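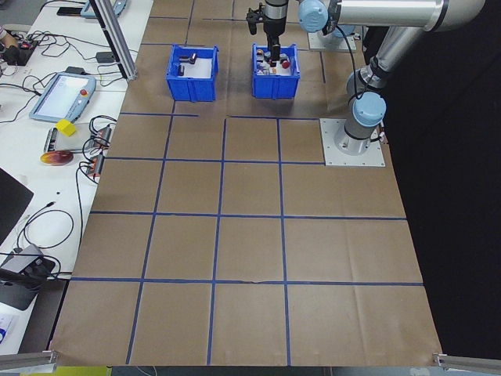 ## Robot club: the sorting challenge is on!

February has been a busy month at the Dorau workshop, and I've finally got a minute to write some of it down. We're on to the sorting challenge now, with two blue totes side by side at the back of the table, and the arm has to reach into the messy one, get hold of something and bring it over to the other. Sounds easy. Ha!

The blue tape squares were Haris Delić's idea and I'm a big fan. We used to say "put it a bit to the left" and then argue about whose left, and now every square has a name on the planning sheet and the arguments are much shorter. (The brown paper has picked up a few creases and smudges already, so please go easy when you lean over.)

Team Fokden is in front with 313 points out of 400, and Team Drellum is only 40 behind them, so this is far from settled. Drellum has been working on coming straight down into the pile, fingers vertical, and then closing slowly. Fokden goes in faster and drops more, but gets more tries in. I keep changing my mind about which one I'd bet on!

A few bits for next time: bring your own laptop if you can, save your program under your team name (I spent ages looking for "test final new 2"), and ask before you move any cables on the side table. The Dimitriou room opens at four, and we could really use more odd little things for the tote, so have a look through your junk drawers. Nothing sharp, please, and nothing you want back in one piece.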